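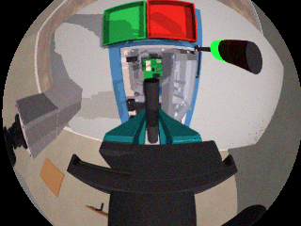

*The Veraler disassembly cell as the wrist camera sees it in simulation: device in the blue frame, sorting bins behind.*

# The simulator is marking its own homework

I have spent a good part of this year reading control code for machines that take other machines apart, and I have grown suspicious of one sentence in particular. It goes: "The policy works in sim." I have heard it in stand-ups, read it in pull requests and once, in June, seen it used as the whole of a release note.

My complaint isn't with simulation. I use it every day and would hate to go back. What bothers me is how quickly a simulator stops being a tool for finding faults and becomes the place where we are allowed not to have any.

Take the green bin and the red bin. They are bright, flat and plainly different from each other, and any segmentation model worth its disk space will tell them apart. So will 22 lines of thresholding code, which I know because Dalia Lahlou wrote them one afternoon to annoy me, and they scored as well on our bin test as the network we had been training. The test stayed in the suite. It still passes, and it still adds to the headline figure that gets shown to people who pay for things.

The inside of the device is harder, and I'll give the modellers credit for that. There is a green circuit board in there, a crowd of grey and silver parts, ridges and recesses that throw small highlights. It looks like work. But the planner doesn't see any of that as geometry. In our set-up the collision mesh for the interior is a handful of convex lumps, chosen because the physics engine slows to a crawl otherwise. The camera gets the detail and the contact model gets the lumps. A policy can then learn to look at one world while touching another, and come out with excellent marks in both.

Then there is noise. The rendered view has a fine speckle over it, and whenever I raise the question of realism somebody points at the speckle. Real sensor trouble, in my experience, has a pattern to it. It comes from a reflection that sits in the same place all morning, or a calibration that was right before the arm was bumped. Sprinkling grain evenly over everything teaches a model to ignore grain. I have yet to lose a shift to grain.

Nivaldo Andrade, who looks after our planning stack and is more patient than I am, says I am asking the simulator to be the world and that no simulator will ever pass. Fair enough. He also points out that Kultham, our regression runner, gets through 400 episodes before lunch, and that without it I would be arguing about code that had never moved anything at all. I accept that too. I'd only ask what those episodes differ in. When I went through the configuration they varied the lighting, the starting pose of the tool and the random seed. Seed 2063 had become a sort of house favourite, copied from file to file, and two of our "independent" suites were sharing it. Screws were always the right screws. Nothing was ever glued.

Anyone who has opened up old electronics with their own hands knows what's missing: the stripped head, the cable a previous repairer routed through the wrong gap, the clip that gives way late and all at once. These are the ordinary state of a thing that has been used, and a perception module that has never met them will report high confidence while looking straight at one.

The tooling makes it worse. Stekis, the dashboard we use, shows success rate in large green type and gives you the failures as a link to a compressed log. I timed myself finding the cause of one failed grasp and it took 6 clicks and a shell script. People look at what is easy to look at. If the failures were on the front page, with the replay beside them, I suspect the stand-ups would sound different.

I'd like three changes, and none is grand. Split the score, so that tests a few lines of thresholding can pass don't count towards the same total as the ones they can't. Let the contact mesh be as awkward as the picture, even if only overnight when the machines are idle. And stop merging on success rate alone – make the author of a change describe the worst episode in plain words.

We tried the last one for a month on the Šťastný branch. Two merges were held back. Both authors were cross with me, and one of them had a sign error in the wrist controller that the sim had been quietly tolerating since spring.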